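Ovdale Shared Rooms - Users' Meeting
Minutes, 2025-03-14

Present: Dagmar Kratochvíl (chair), Nimal Kumarasinghe, Bořivoj Brabec, Jozefína Polák (minutes)
Apologies: Cristóbal Navarrete

1. Minutes of the last meeting
Approved with one correction. The storage fee is 38 per shelf, not 36.

2. Room bookings
Nimal reported 69 bookings so far, 14 of them from Wesidell. Two groups asked for later closing. Agreed to leave the hours as they are and look at it again in September.

3. Keys
Bořivoj has seven keys signed out. One has not come back from Florkon. Dagmar will write to them before a new one is cut.

4. Chairs
The Doležal quote for replacement casters came in higher than expected. Nimal thinks the old ones can be cleaned and used for another year. He will try it on one chair first and report back.

5. Cleaning
The floor in the hallway is done, but the kitchen shelf was missed twice. Jozefína to speak to the cleaners. Bořivoj asked if the bins could go out in the evening instead of the morning - agreed.

6. Layout and storage, small room
Dagmar wants the small room settled before the next round of bookings.

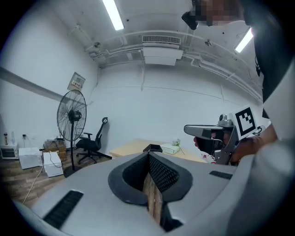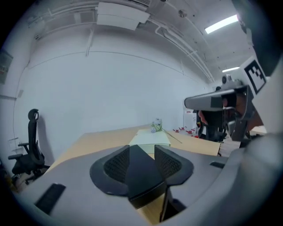
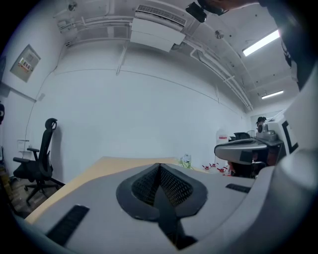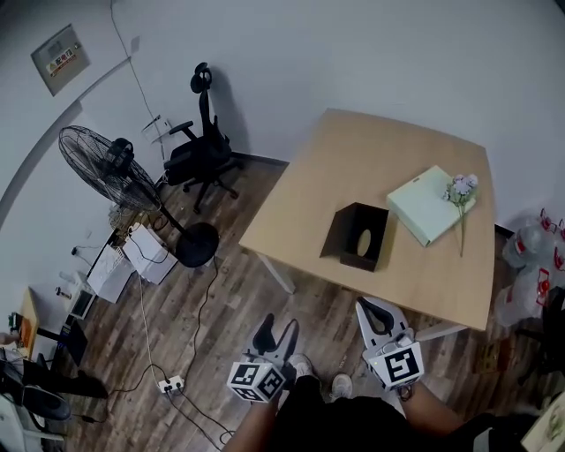
Discussion of the small room took up most of the remaining time. Bořivoj would like the light wood table to stay where it is, and there was no objection. The flowers can stay on it too, but Nimal asked that groups clear off boxes and papers when they finish. The black office chair by the wall stays in the room. The toaster oven and the cardboard boxes on the floor along the wall are a different matter - Dagmar wants them off the floor and the boxes either labeled or flattened. Jozefína offered the lower kitchen shelf for the toaster oven. The fan stays out until a closet is free. Agreed.

Action: Bořivoj (boxes), Jozefína (toaster oven).

7. Other business
Cristóbal sent a note asking for a second coat rack. Held over until he can attend.

Next meeting: date to be sent out by Jozefína.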